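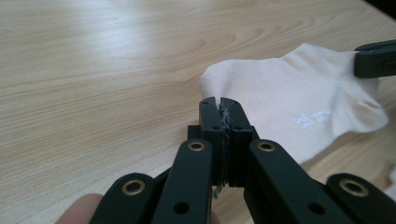
Compte rendu de la réunion de suivi du projet Skistach
Lot 2, manipulation de textiles souples
Juillet, 14 h 00 – 15 h 40
Présents : équipe Workia (données et apprentissage), équipe Hebden (évaluation), représentation de Warivthorpe en visioconférence jusqu'à 15 h 10.

1. Approbation du compte rendu précédent
Approuvé avec une correction : la phrase « la méthode généralise à tout type de chaussette » est retirée. Hebden rappelle qu'aucun essai ne permettait de l'écrire.

2. État de la collecte
Workia annonce 3839 démonstrations enregistrées avec les pinces tenues à la main, dont 2239 retenues après tri. Hebden demande selon quels critères les autres ont été écartées. Réponse : pliage jugé « non exploitable » par la personne qui relit. Il n'existe pas de grille écrite. Hebden considère que, dans ces conditions, on ne sait pas si le modèle apprend à plier ou apprend les préférences du relecteur. Workia conteste la formule mais admet que la double relecture n'a pas été faite.

3. Résultat sur le pliage à deux pinces
Workia présente 11 pliages réussis sur 13 essais et propose d'en faire le résultat principal de l'article. Discussion longue. Objections consignées :
- 13 essais, c'est peu, et les deux échecs concernent la même position de départ, talon retourné ;
- toutes les chaussettes testées figuraient dans les données d'entraînement ;
- la réussite est prononcée à l'œil, par l'équipe qui a entraîné le modèle.
Warivthorpe trouve le chiffre encourageant et souhaite le reprendre dans sa présentation interne. Hebden s'y oppose tant que la série n'a pas été refaite. Pas d'accord en séance.

4. Usure des garnitures
Les garnitures des mors s'effilochent. Workia estime l'effet négligeable. Hebden demande sur quelle mesure repose cette estimation ; il n'y en a pas. L'adhérence sur maille fine peut très bien varier entre le début et la fin d'une campagne, et l'état des mors n'est noté nulle part dans les métadonnées. Il sera ajouté à la fiche de session.

5. Décisions
- Le résultat du point 3 reste « préliminaire » dans tous les documents, résumé compris.
- Hebden rédige une grille de tri. Workia l'applique à un échantillon des démonstrations écartées.
- Nouvelle série avec des chaussettes jamais vues, jugée par Hebden sans connaître la version du modèle.
- Garnitures neuves au début de cette série, puis contrôle à la fin.

6. Divers
La demande d'une troisième paire de pinces est reportée. Hebden ne voit pas l'intérêt de collecter davantage avant d'avoir réglé le tri.

Séance levée à 15 h 40. Prochaine réunion à fixer après réception de la grille.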